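Can members of a co-op force a vote if the board says no?

Posted in: Co-ops and Member-Owned Businesses
2 replies

tesard_member

Hi all, first time posting. I'm a member of a laundry co-op on Felberg Street (we're called Tesard Wash, 65 members, each of us bought one share when we joined). Last winter the building next door went up for sale and the board started talking to an outside company, Sleiman, about selling them a chunk of the business to pay for expanding into it.

A bunch of us hate this idea. We'd rather borrow the money from the members, even if it takes longer. I wrote up a proposal and handed it in for the annual meeting in June, and the board wrote back that it "concerns ordinary business" and won't go on the agenda. Can they do that? Our bylaws say members can submit items in writing, but I can't find anything about the board turning one down. I don't want to spend money on a lawyer if the answer is obvious to somebody here.

banimton_bill_payer

I went through something close to this at a grocery co-op in Banimton, so take this as one member talking to another and not as legal advice.

First, the "ordinary business" thing. That sounds borrowed from the rules for companies on the stock market, where management can sometimes leave a proposal out if it's only about day-to-day stuff. A small co-op usually runs on its own bylaws plus whatever your state's co-op law says. Selling part of the place to an outsider doesn't sound day-to-day to me at all! At ours, anything that changed who owned the business had to go to the members anyway, so read the section on shares and the one on amendments very slowly.

Second, look for "special meeting." Ours let a set share of members sign a petition, and then the board had to call one. I carried the clipboard myself, and it was easier than I expected - most people will sign to have a vote even when they haven't picked a side. Keep the wording to a single sentence if you can. We wrote a whole page the first time and got picked apart on paragraph four.

Third, ask in writing to see the books. I'd want to know what Sleiman is offering per share and whether the members could match it. Our gap came to $3,329, which was so much smaller than the rumors that half the argument went away once people saw it.

Oh, and put up a flyer where members will see it. Ours went by the registers, but you've got the perfect spot, everybody stands around by the washers anyway.

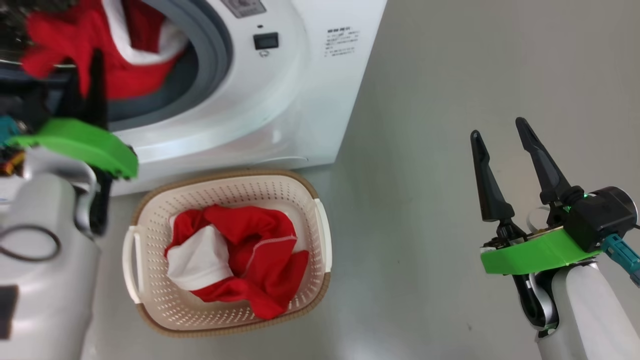
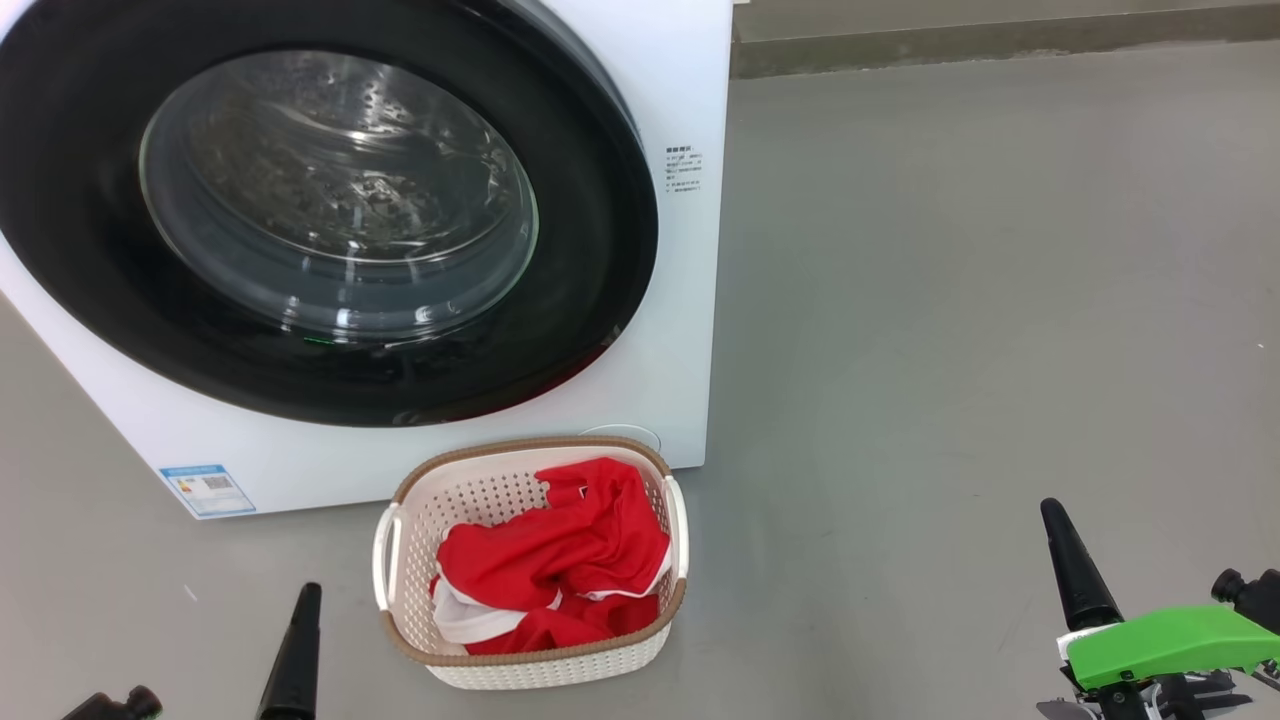

spin_cycle_skeptic

Don't bother. Boards do what they want. I was in a housing co-op and we got our vote and lost it, and then the sale went through and my monthly charge went up.

If you really want to try, run for the board. Two open seats will get you further than any petition. Check the deadline for putting your name in though, ours was way before the meeting and I missed it.

Related topics

What counts as a quorum in a small co-op?
Can I sell my share back if I move away?
Member loans - do we need a written agreement?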